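The Hedel Arms

By the second week of March the wallpaper was up, and my wife had stopped asking when the dining room would be a dining room again.

The wallpaper was her condition. If I was going to build a cage of aluminum in the house, she said, it would be lined with something she could stand to look at over breakfast. She chose purple flowers. I put them up crooked, took them down, and put them up again while she read me the instructions in the voice she uses for parking tickets.

The arms came from Hedel, a firm that had gone under with its customer line still playing music. I bought two for $361, plus a rail that took 11 bolts and arrived with 18. The extra ones went into a jar. I have never trusted the jar.

My plan was modest. Our family throws nothing away, and every drawer in the house had a dead phone in it. The arms would pick up the phones and sort them, and I would drink coffee and supervise. The software was called Juvix. It had a manual, written by someone who had clearly been interrupted.

On the first night the left arm waved at the wall for an hour. On the second it took hold of my sleeve and kept it. My wife came down, looked at the two of us, and asked whether she should set another place.

"It's calibrating," I said.

"So was your brother," she said, and went back to bed.

After that I worked with my sleeves rolled. I learned to tie the cable with slack in it. I learned that a handover between two arms is mostly a matter of one of them letting go, and that neither had been told which.
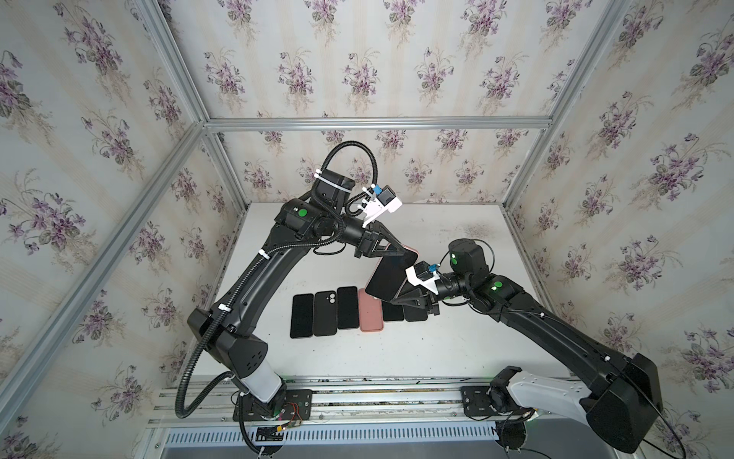 Why use two arms to sort phones when one could do it?

Two can pass a phone between them and turn it over on the way, so you get to see both sides.

I gave this answer to my wife, who had asked the question from the doorway with her coat on. She thought it over. Then she reached into the drawer by the stove, took out a phone I had been hunting for since the move, turned it over, and turned it back.

"Three seconds," she said. "Do I get a rail?"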